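Drudgate Home List
Home | Archive | Threads | Search | Subscribe

Subject: Re: butcher block, worth it?
From: Wanda Nguyen-Tran
Date: February 5, 2026

Parveen Usmani wrote:
> I keep looking at butcher block for the sorting table, but I'm nervous
> about the upkeep. Does it stay nice? And are you still using
> the colored baskets, or did you go back to trays?

Parveen, do it! I've had mine since July and I still run my hand over it every time I walk past. The narrow strips are what sold me, because you get cream and tan and light brown all mixed together and it warms up a room with a concrete floor like nothing else I've tried. Upkeep is a coat of oil when it starts looking thirsty (I've done 2 so far) and wiping up spills before lunch, not after.
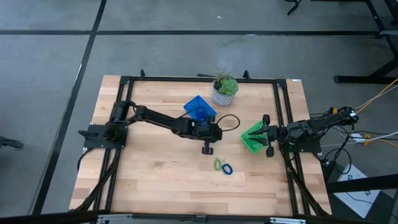
Blue basket, green basket, and the plant in its patterned pot at the back.

Still on the baskets, and I love them. Blue is for things that need a decision, green is for things that are ready to go. Plastic with holes is great, you just rinse them in the sink and shake! I set them at an angle so I can grab a corner from either side.

The plant stays on the far edge. I do slip a saucer under the pot when I water, and I'd say the same to anyone with bare wood.

Tell us which length you pick!

Wanda

List contact: write to the list owner | © Drudgate Home List | Back to top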